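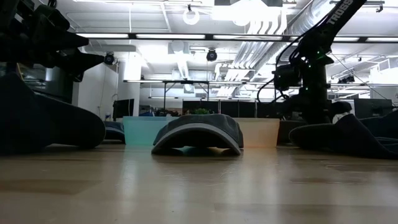 **Tadeo Lucero**, research associate, Hilard Household Studies Group

### 3. What ends up under things

**Figure 2.** Baseball cap on a wooden tabletop, with two translucent containers behind it and a small teal object in the gap beneath the cap.

I came into this project wanting to write about containers — what people put in them, what they leave out, which ones get used at all. Then I got stuck on hats. In the Landemen diaries we coded 2,980 entries in which somebody put a small item down at home, and 869 of those items went under or behind something that was never meant to hold anything. Caps, folded newspapers, oven mitts, a cereal box lying on its side. I had to add a whole new code for it (Pascual Sepúlveda wanted to call it "roofing," and I gave in).

Figure 2 has the kind of arrangement I mean. The cap is dark gray and makes a low arch, so there's room for something small to sit under it, and the teal thing does just that. Two perfectly good containers stand right behind, one a pale turquoise-blue and one a pale peach-orange. If you only coded by container, you'd look at those first and miss the cap completely! I did that for most of October, and I went back through 1,410 entries on account of it.

Clear or cloudy walls matter too, I think. Our diary keepers wrote a lot about "seeing if it's in there," and frosted plastic came up again and again as a nuisance: you get a color and a shape and then you have to tip the thing up anyway. A cap hides more, but it lifts with one hand. Pascual isn't convinced by this and reads the same entries as plain habit — the hat comes off at the door, the keys are already down, and one lands on the other. We coded the two readings separately and kept both columns in the table.

Plants gave us some trouble as well. A leafy top poking up behind a pair of tubs, as in the figure, was coded as "background" by one of us and "marker" by the other, and several diary keepers really do describe where things are by the plant ("left of the basil"). For the counts in Section 4, I went with marker only where the writer mentions the plant by name.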